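What Happens to Spice in the Cupboard? A project on smell, storage and shared kitchens

Océane Sutherland
Final report, January 2019

1. Why I chose this

I grew up in a house where the spice shelf was the most exciting place in the kitchen. My grandmother had a round steel tin with little bowls inside it, and lifting the lid was like opening a door on to another street. When I moved into student housing I brought a bag of ground cumin with me, and by the end of the first year it smelled of almost nothing. I was quite upset about it! So when our tutor asked us to pick an everyday question and follow it as far as it would go, I already had mine: how quickly does ground spice lose its smell, and does the way people keep it at home make any difference?

I thought it would be a small project. It got much bigger, mostly through talking to people. Everyone has a theory. Keep it in the fridge, never keep it in the fridge, buy it whole, put it in tins, throw it all out at New Year. I wanted to test at least a few of these properly.

2. A little background

The smell of a spice comes from oils inside the seed, bark, root or leaf. While the spice is whole, most of those oils are shut away. Grinding breaks everything open, and that is the wonderful moment when the whole room smells of coriander, but from then on the oils are escaping into the air. Some of them also react with oxygen and change into other things, so old spice can smell different as well as weaker. Old ground nutmeg goes dusty. Old ground coriander goes a bit like cardboard (my panel's word, and I agree with it).

Light and heat speed this up. Damp brings its own trouble in the form of clumping. Most of the books I read give advice on all of this but very few give any measurements, and the ones that do are about sacks in warehouses, which is a long way from a shelf over a cooker.

3. The survey

The first part was a questionnaire, which went up in three halls of residence and at the Sundari food shop, where the owners very kindly let me stand by the door for two afternoons. I got 153 completed forms back, far more than I had hoped for.

The questions were about where people kept their spices, what in, how long they had owned the oldest one, and whether they bought whole or ground. I also left a big empty box at the bottom saying "Anything else you want to tell me", and this turned out to be the best part of the form. People wrote whole stories in it. One person had a jar of mixed spice that had moved house with them five times. Another kept everything in alphabetical order and was furious with a flatmate who didn't.

Some clear patterns came out. Most people kept their spices close to the cooker, on a shelf or in the cupboard above it. Nearly all bought ground. The most common container was the one the spice was sold in, and grinder-top jars came next. Very few people knew how old their oldest spice was, and many of them guessed by thinking back to which house they had been living in.
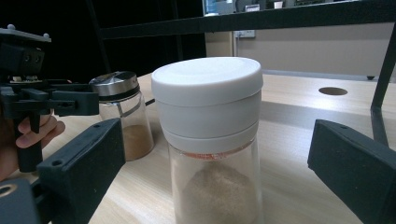

Figure 1. White-lidded jar with a pale tan powder.

I followed up with 17 people who were happy to be interviewed. I went to see their kitchens, which was a joy, and I came away having eaten far too well. What struck me most was how little the choice of container had to do with keeping things fresh. People chose what stacked, or what they could open with one hand while stirring, or what had been left behind by the last tenant. Cooks who used a spice every day didn't worry about it at all, and they were probably right not to, as a small bag was gone in a few weeks.

4. The smell test

For the second part I bought whole cumin, coriander and fennel, all from the same shop, and ground 600 grams of each in one go. I divided each one between four kinds of storage: a paper bag folded over at the top, a plastic tub with a push-on lid, a glass jar with a screw lid kept in the dark, and the same kind of glass jar kept on a sunny windowsill. I kept some of the whole seed back too, so that there would be something fresh to grind for comparison on each test day.

The panel was made up of friends from my course. They sniffed small samples in covered cups labelled only with letters, and gave each one a score for strength and a word or two for character. We started in June and tested every month until the end of November. I had to make them stop eating crisps before the sessions, and this was the hardest part of the whole experiment. 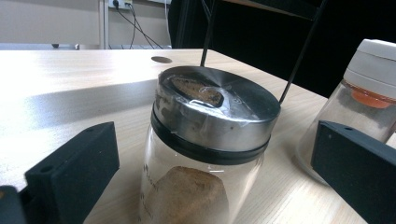
The first surprise was how fast the paper bags dropped. After one month the cumin in paper was already scored well below the freshly ground sample, and by the third month several people wrote "nothing" in the box for character. The plastic tub was better for cumin and coriander than I had expected, but the fennel in plastic picked up a flat smell that the panel didn't like, and the tub itself smelled of fennel for weeks after I had washed it.

The glass in the dark did best for all three spices, which will not shock anyone. What I found really interesting was the windowsill. I had expected it to come out nearly as badly as paper. For coriander it did, but cumin on the windowsill held up nearly as well as cumin in the dark until the fourth month, and then fell away quickly. I don't have a good explanation. It could be something about which oils are in each seed, and I would love somebody in chemistry to take this up.

5. What I would change

My panel was small and they all knew each other, so there was a certain amount of giggling and copying. I also opened every container on each test day, and that let fresh air in. A better design would have a separate sealed sample for every month. It would need more jars than I could afford, and a bigger shelf.

I didn't test the fridge or the freezer. So many people asked me about them that I feel bad about it! There was simply no room in a fridge shared by six of us.

6. What I do now

I buy whole seed in small amounts, grind a spoonful when I need it, and write the month on the lid. The cumin from first year has finally gone on the compost. My grandmother, when I read her the results over the phone, said she could have told me all of it, and then asked me to send her the part about fennel.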